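Zane Lepik
@zanelepik

1/ Spent a morning in May sorting out the bathroom basin, so a short thread on what I did. The vanity is the Uibo one we fitted last year. White ceramic top, white cabinet with recessed panels.

2/ Started by taking everything off the top. Soap, toothbrush mugs, a Carex bottle with a dribble left in it. All of it went in the bath out of the way.

3/ Limescale next. White vinegar on kitchen paper, wrapped round the base of the tap and left for 35 minutes. I went and had breakfast.

4/ Washing-up liquid and warm water for the bowl. No cream cleaner – I scratched the old basin with it and don't want to do this one as well.

5/ The overflow hole gets an old toothbrush. So does the gap round the drain. Rinse, then do it again, as the first go never gets all of it.

6/ Kaja Jaunzems asked what cloth I use. Dark navy, washed at 60 and no fabric softener. It shows every bit of white residue, so I can see when to rinse it out.

7/ Cloth over the near rim of the basin, before doing the chrome.

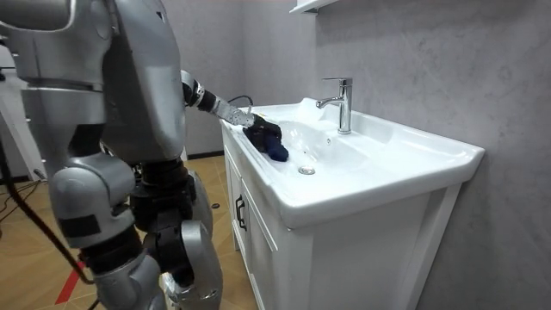

8/ Chrome: tap first, drain last. Damp wipe, then a dry one. Get behind the tap too – water sits on that back ledge and leaves a line.

9/ Cabinet doors just need a wrung-out cloth. Go along the grooves in the panels and round the black handle.

10/ Still to do: the silicone along the wall. Tõnu Lapiņa has lent me a scraper, so that's for the next free morning.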